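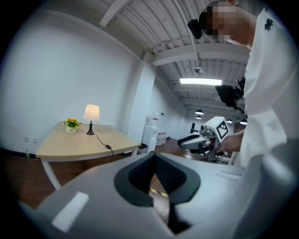 Vol. 2, page 14

Call for Participants: Handheld Gripper Comparison, Round 2

Dovent is looking for people to take part in a paid comparison of two handheld grippers and three camera positions. Work takes place at the Londen site in April. No background in robotics is required. Applicants who have used handheld grippers before are welcome and will be placed in a separate group for analysis.

Purpose

Round 1 compared jaw tips on a single device. Round 2 keeps the tips fixed and changes the housing, the opening force and the place where the camera is carried. The results will decide which combination goes forward to arm trials on the Husto controller. Round 1 produced 1,196 usable recordings. The target for Round 2 is 2,000.

Equipment under comparison

Gripper L (Liew housing): full-width shell, trigger operated, heavier of the two.
Gripper H (Husto housing): narrow body, lever operated.
Camera positions: on the gripper, on the head, and on a bracket at the side of the chest. Some sessions use more than one position at once.
Tracking: printed square markers on top of the gripper. Participants must keep the marker clear of sleeves and the free hand.

What participants do

Each session consists of short household tasks carried out at tables, shelves and on the floor. Typical tasks are picking up a cup, moving a potted plant from one end of a table to the other, pressing a lamp switch, and placing small items in a bin. A task card gives the start position and the end position. The route between them is left to the participant.

Some tasks are done in pairs, with each person holding one gripper. Pairs are assigned by the session lead and change between blocks.

After each block the participant fills in a one-page form covering grip effort, wrist angle, view of the object and any slips. Comments are read and coded by hand, so short plain statements are preferred. Failed attempts are kept and are paid the same as successful ones.

A session lasts three hours including two breaks. Start times are 9:00 a.m. and 1:30 p.m. Participants are asked to commit to at least four sessions. Grippers are swapped at the halfway point of every session, and the order is set by the schedule.

Requirements

Age 18 or over.
Able to stand for up to 40 minutes at a time.
Able to hold a device weighing 800 grams in one hand and operate it repeatedly.
Normal or corrected vision. Glasses can be worn with the head strap in most cases; fit is checked at the first visit.
No wrist, hand or shoulder injury in the past six months.
Closed shoes with flat soles.

Left-handed applicants are especially needed. Round 1 had too few for a separate comparison.

Pay and expenses

Participants are paid a flat rate per session, the same for both start times. The rate is stated in the participation agreement, which is sent before the first visit. The fitting visit takes about 45 minutes and is paid as a half session. Parking is free. Travel by bus or train is refunded on presentation of a receipt.

Recording and data

All sessions are recorded on video. Faces are blurred before recordings leave the site. Audio is not kept. Motion data is stored under a participant code, and the list linking codes to names is deleted at the end of the round. A participant may withdraw at any time and may ask for recordings to be removed up to 30 days after the last session. Completed sessions are paid in either case.

How to apply

Send a short message to the Dovent trials desk with the subject line "Gripper Round 2." Include the following:

Dominant hand
Glove size, if known
Preferred start time
Any earlier use of handheld grippers, with the model if remembered

Applications are handled in order of arrival until both groups are full. Selected applicants receive the agreement, directions to the Londen site and a time for the fitting visit. Applicants placed on the reserve list are told so and may be called at short notice.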